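Toltodton table bay goes on trial with plaid walls and gloss top

TOLTODTON – A tabletop bay with fabric-covered walls has gone on trial at the Hughes building, where staff are checking how a glossy marble-pattern surface stands up to daily handling of paper and small objects.

The bay was assembled in September by Godlow, a local fitting firm. The trial is set to cover 2,000 handlings, with surface checks after every 300. Results go to Rhiannon Pugh, who manages the building's fittings budget and will decide whether more bays are ordered.

The main point under review is the finish. The top is light in color, with veining printed to look like marble, and it reflects strongly under direct light. Streaks and smudges also show on the gloss. Siu-ming Kong, who is keeping the surface log, has asked for white paper to be included in the checks, as its edges and folds can be hard to pick out against a pale top.
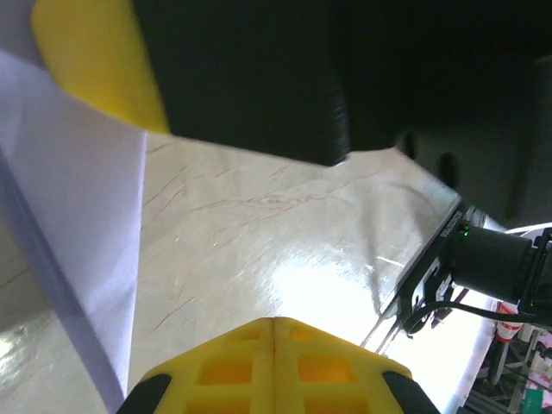

Fabric walls and small items

The walls enclose the table on three sides. All three are covered in pastel plaid fabric, the back one striped in teal, lavender, pink-red, orange, yellow and green on white. Aluminum posts stand at the back corners, and an aluminum rail runs along the bottom of the back wall.

Dilwyn Gethin of Godlow said fabric was chosen over painted board to cut down on reflected light. "Paint would have put a second shiny surface right behind the first," he said. "The fabric can also come off and be replaced one wall at a time."

Objects for the trial are kept small. A dark teal alarm clock with a white face, two red blocks, one with studs on top, and a small tan wooden tile are among the items placed on the table.
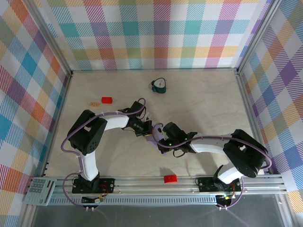

Items are set down, moved and picked up with no mat or tray under them. Kong's log records the object, its position and any mark left on the finish. The top is wiped every Monday before the first check, using a damp cloth and no polish.

A second top from the supplier, Aso, is in storage at the building. It has the same pattern in a matte finish and will be fitted for comparison when the gloss run is over. Changing the tops takes 2 hours, according to Gethin, and the walls can stay in place.

The bay remains in use during the trial. Pugh said the order, if approved, would be for 6 units.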